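Kultach opens construction play room for children in Hodthorpe

Hodthorpe, 11/9/18 — The toy company Kultach is opening a new play room for children, where visitors can build with large plastic bolts, nuts and perforated strips. The room has places for 12 children at one time, and each session lasts 37 minutes.

The collection is named Sulon and it has 2,000 pieces. It was prepared by the designer Tekle Bogale together with two teachers of the local nursery. All pieces are made for small hands, and they can be joined without any tools.

"Many children know how to press a button, but they did not yet have the pleasure to turn a nut on a bolt," said Babak Shojaei, director of Kultach. "We wish to give them time for this, on the floor, with no instructions to follow."

Children from the age of three are welcome with an adult. Groups from schools and nurseries are asked to book six days before the visit.

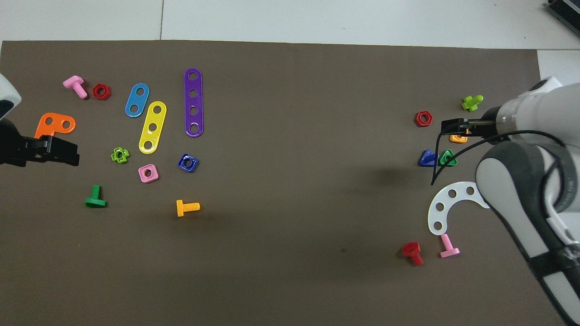
Sulon construction pieces on the floor mat, with bolts and nuts in several colours and strips with holes.

The nuts come in different shapes — hexagonal, square, triangular and in the form of a cross — so the youngest visitors may also use them for sorting. A second set, with wheels, will be added in April.

Entrance is free during the first month. For bookings and press questions please contact Nima Golestani at the Kultach office in Hodthorpe.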